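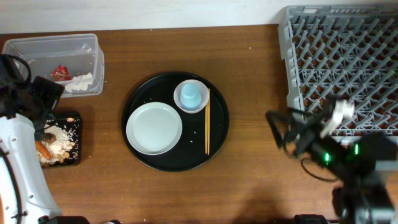
Tray clearing with the two-arm Tilter, dish rack on the right, trash bin at the back

Tilter Two-Arm Table Clearing Station

Open day notes added 12 October 2025

OK, so I've been selling and setting up the Tilter for a while now, and I still get a little nervous when people crowd around the table! Our open day at the Tindatby showroom was the busiest yet. Everybody wanted to see the lunch tray job, so that's what we ran most of the afternoon: a used tray in the middle with a plate, a bowl, a cup and chopsticks on it, food scraps on a small plate off to the left, and one arm on each side of the table.

Gadisa Gebretsadik ran the station and I did the talking. The question I got most was how it knows what's trash and what's a dish. You teach it. I-hsuan Tsang, who came over from Britero with a notebook full of questions, wanted to know about tissues in particular (her cafeteria goes through a mountain of them), and I told her what I tell everyone: soft crumpled stuff takes more teaching than plates do, so plan extra time for it. Rice is the other one. The grippers are for picking up things, and loose grains on a tray still need a wipe from a person with a cloth.

Leandro Rivadeneira asked if he could use his own rack and bins. Yes, please do! Set them where you want them to stay before you start teaching, and don't shift them afterward.

What you get
Two arms with grippers and table mounts
Cables and power supplies
Setup software with 24 starter tasks
Up to 115 minutes of remote help with your first setup

Not included: table, tray, dishes, rack, bins

Price: $1,848 for the station
Spare gripper: $476

Orders placed now ship in December. If you missed the open day and want to see one running, write to me through the contact form and I'll set up a visit. Bring your own dishes if you like, I love trying new ones (odd-shaped bowls especially).

Cheuk-hei Yuen
Tilter sales and setup, Tindatby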